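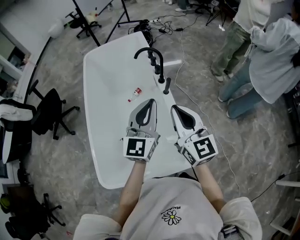
Figure 2. Two handheld grippers with marker blocks, held over a white table.

4.2 Message delivery across devices

We next looked at how group chats behave when a member has the same account open on a phone and a desktop. 224 accounts took part, all on the Elora client, build from March. Group size was capped at 9. Participants used thier own devices and picked their own groups, so the mix of old and new phones is uneven — see the limits in Section 6.

Log data came to 651 group threads. Of these, 212 had at least one message show up out of order on a second device. Higher than we expected. Most cases involved a phone waking up after a long idle period, then pulling its backlog while the desktop client was already sending. Short threads with text only were mostly fine. Threads with photos did worse, voice clips worse again.

Read receipts are a seperate problem. The Elora client marks a message as read when the thread is opened on any device, but the Soltow relay passes that on only after its next sync. So a sender can see "delivered" while the other person has already replied. Several participants took this as being ignored. One wrote that she had stopped trusting the check marks and just called.

Hordiienko and Mercado coded the open comments independently, then compared. Disagreements were settled by talking through each one. Main themes: duplicate alerts, missing alerts, calls ringing on every device at once. The last drew the strongest wording by far. Muting on one device did not carry over to the others, and few people found the setting that changes this.

Video calls started from inside a group were logged but not analyzed here. Call setup ran through a different server (Villanueva) and the clocks did not line up well enough to merge the two logs. A partial fix is described in the appendix.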